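Henovau presume de haber vaciado sus armarios. Falta saber adónde ha ido el papel

30 compartidos · 2 comentarios

La empresa Henovau da por terminada la primera fase de Bruranell, el plan con el que pretende reordenar el papel de sus oficinas en el edificio Pevura. La compañía asegura que ha revisado 3,000 carpetas, que 2,001 de ellas han salido de los despachos y que los 30 armarios bajos de la planta pueden usarse ya con un criterio único. Las cifras aparecen en una nota de dos páginas difundida entre los inquilinos del edificio. La nota no dice qué se considera una carpeta, ni quién hizo el recuento, ni qué significa exactamente «salir».

El criterio único, según el mismo texto, se resume así: en la balda de arriba, lo que se consulta; en la de abajo, lo que se guarda por obligación; encima del mueble, nada. Los documentos de consulta van en material azul oscuro, tumbados y con la etiqueta hacia arriba. Lo que no encaje en ninguno de los dos niveles se entrega en recepción con una hoja de salida.

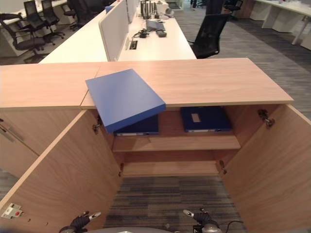

Última modificación: 27 de mayo

En la planta, los armarios son de madera clara, bajos, con dos puertas batientes que se abren hacia los lados. Uno de ellos tiene en la balda superior dos piezas azul marino colocadas en plano, una con su etiqueta pequeña a la vista, y un nivel inferior que parece hueco. Hasta ahí, el mueble se parece bastante a lo que promete la nota. Sobre el tablero hay otra cosa, de un azul mucho más vivo, puesta en diagonal y con una esquina asomando hacia el interior del armario. La tercera norma, la de no dejar nada encima, tendrá que esperar.

Puede parecer una menudencia, y seguramente lo sea. Pero quien haya trabajado en una oficina sabe que el tablero de un armario bajo es el lugar donde el orden se estropea primero. Queda a mano, no hay que agacharse y nadie ha decidido todavía de qué sección es lo que se deja allí. Un sistema que prohíbe usar esa superficie debería explicar dónde se apoyan los documentos mientras alguien busca sitio para ellos. Bruranell no lo explica. Dedica al asunto una línea y media.

Juraj Rusnák, responsable de servicios internos de Henovau, defiende el plan sin muchos matices. «Antes abríamos una puerta y no sabíamos qué íbamos a encontrar. Ahora abrimos una puerta y hay dos cosas, y sabemos cuáles son», afirma. Preguntado por el destino de las carpetas retiradas, responde que una parte se ha escaneado, otra se ha destruido y otra «está en tránsito». No facilita el reparto. Tampoco aclara si en tránsito quiere decir camino de un depósito externo o en cajas detrás de otra puerta.

La diferencia importa. Destruir un expediente que ya no hace falta es liberar espacio; cambiarlo de cuarto es pasarle el problema al siguiente. En enero, cuando Henovau presentó el proyecto a los demás ocupantes de Pevura, habló de eliminar papel. En la nota de ahora el verbo es «retirar». Rusnák considera que ambas palabras quieren decir lo mismo y que discutirlo es perder el tiempo.

No piensa igual Octavio Durán, que lleva el archivo de Janjua, otra de las empresas del edificio, y a quien Henovau ofreció adoptar el método. Durán leyó la propuesta y la devolvió con anotaciones en los márgenes. La primera dice: «¿Y el índice?». Según cuenta, el plan describe con detalle el color de las carpetas y la altura de las baldas, y deja para una fase posterior la lista de lo que contiene cada armario. «A mí me da igual que sean azules o marrones. Si mañana me piden un contrato, tengo que poder decir en qué puerta está sin levantarme de la silla», sostiene.

Su segunda objeción es más doméstica. Colocar las carpetas tumbadas funciona cuando hay dos. Cuando hay ocho, la que se necesita está debajo de las otras siete, y sacarla obliga a desmontar la pila sobre alguna superficie, que suele ser el tablero de arriba. De pie y con el lomo hacia fuera caben más y se leen mejor, algo que los archivos hacen desde hace bastante tiempo sin ponerle nombre. Rusnák replica que en plano no se caen y que las etiquetas se ven desde arriba, que es desde donde mira una persona situada delante de un mueble bajo. En eso tiene parte de razón, siempre que no haya otra carpeta encima tapando la etiqueta.

Tampoco convence a Durán la decisión de repartir el material por igual entre todos los armarios. La nota la presenta como una medida de equidad entre departamentos. Él cree que un departamento de facturación y uno de diseño no generan el mismo papel y que dar a cada uno la misma balda garantiza que a uno le sobre y a otro le falte. Pidió ver el cálculo. Le contestaron que el reparto se había hecho por metros de pared.
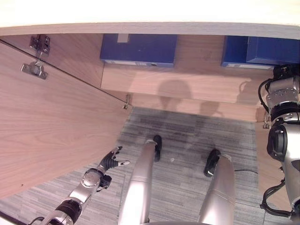
Queda además la cuestión del acceso. El nivel inferior de estos muebles está cerca del suelo, sobre la moqueta gris de rayas, y para llegar al fondo hay que agacharse. El plan reserva ese nivel para los documentos que se conservan por obligación, con el argumento de que apenas se tocan. Es un razonamiento corriente y no del todo malo, aunque tiene un efecto conocido: lo que cuesta alcanzar deja de revisarse, y lo que deja de revisarse se queda allí después de cumplir su plazo. Si el objetivo era que el papel caducado saliera de la oficina, guardarlo en el lugar más incómodo no parece la mejor manera de acordarse de él.

Henovau prevé para eso una revisión anual. La nota no fija responsable. Rusnák dice que la hará «cada equipo con lo suyo», una fórmula que también figuraba, según recuerda Durán, en las instrucciones anteriores del edificio, las que Bruranell viene a sustituir. De aquellas instrucciones se conserva una copia plastificada en el pasillo. Nadie de Henovau ha sabido precisar si siguen en vigor.

Tampoco hay datos sobre el tiempo que se tarda ahora en encontrar un documento. La empresa habla de una mejora «evidente» y no aporta mediciones de antes ni de después. Cuando se le pregunta por ellas, Rusnák invita a abrir cualquier puerta y comprobarlo. Abrir una puerta permite ver si hay poco o mucho dentro. No permite saber si lo que hay es lo que debía quedarse, y menos todavía si lo que falta está localizado.

El dato de las carpetas retiradas merece una pregunta más. Si de 3,000 han salido 2,001, quedan menos de mil para todos los armarios de la planta, y la nota afirma a la vez que «la práctica totalidad de la documentación activa» sigue disponible en papel. O había muchísima documentación inactiva ocupando sitio, lo que dejaría en mal lugar las revisiones de otros años, o la definición de activa se ha estrechado por el camino. Henovau ha prometido un anexo con el detalle por departamentos. A la hora de publicar esta información no lo había enviado.

Entre los empleados consultados hay de todo. Una administrativa agradece no tener que apartar tres cosas para sacar una. Un compañero suyo reconoce que guarda en su cajón copias de lo que antes estaba en el armario, por si acaso, y que no es el único. Las copias en cajones personales no entran en el recuento de Bruranell, que se limita a los muebles comunes. Sobre ese punto Rusnák se muestra tajante: los cajones son de cada uno y la empresa no piensa mirar dentro.

Es una postura razonable en lo que toca a la intimidad y poco útil para saber cuánto papel hay. Si una parte del contenido de los armarios se ha trasladado a los cajones, la reducción anunciada es, al menos en esa medida, una mudanza de pocos metros.

La segunda fase, que incluiría el índice reclamado por Durán y un sistema de préstamo con firma, no tiene fecha. Henovau quiere antes extender el método a las salas de reuniones, donde hay otros armarios iguales que hasta ahora se han usado para guardar lo que cada cual dejaba al terminar. Los proveedores ya han recibido el pedido de material azul. El de etiquetas, según la propia empresa, se tramitará más adelante.

Janjua, de momento, no se suma. Durán ha contestado por escrito que estudiará de nuevo la propuesta cuando incluya una lista del contenido, un responsable con nombre y apellido para las revisiones y una explicación de qué ha pasado con lo que estaba en tránsito. Rusnák dice que ha recibido la respuesta y que la tiene archivada.

2 comentarios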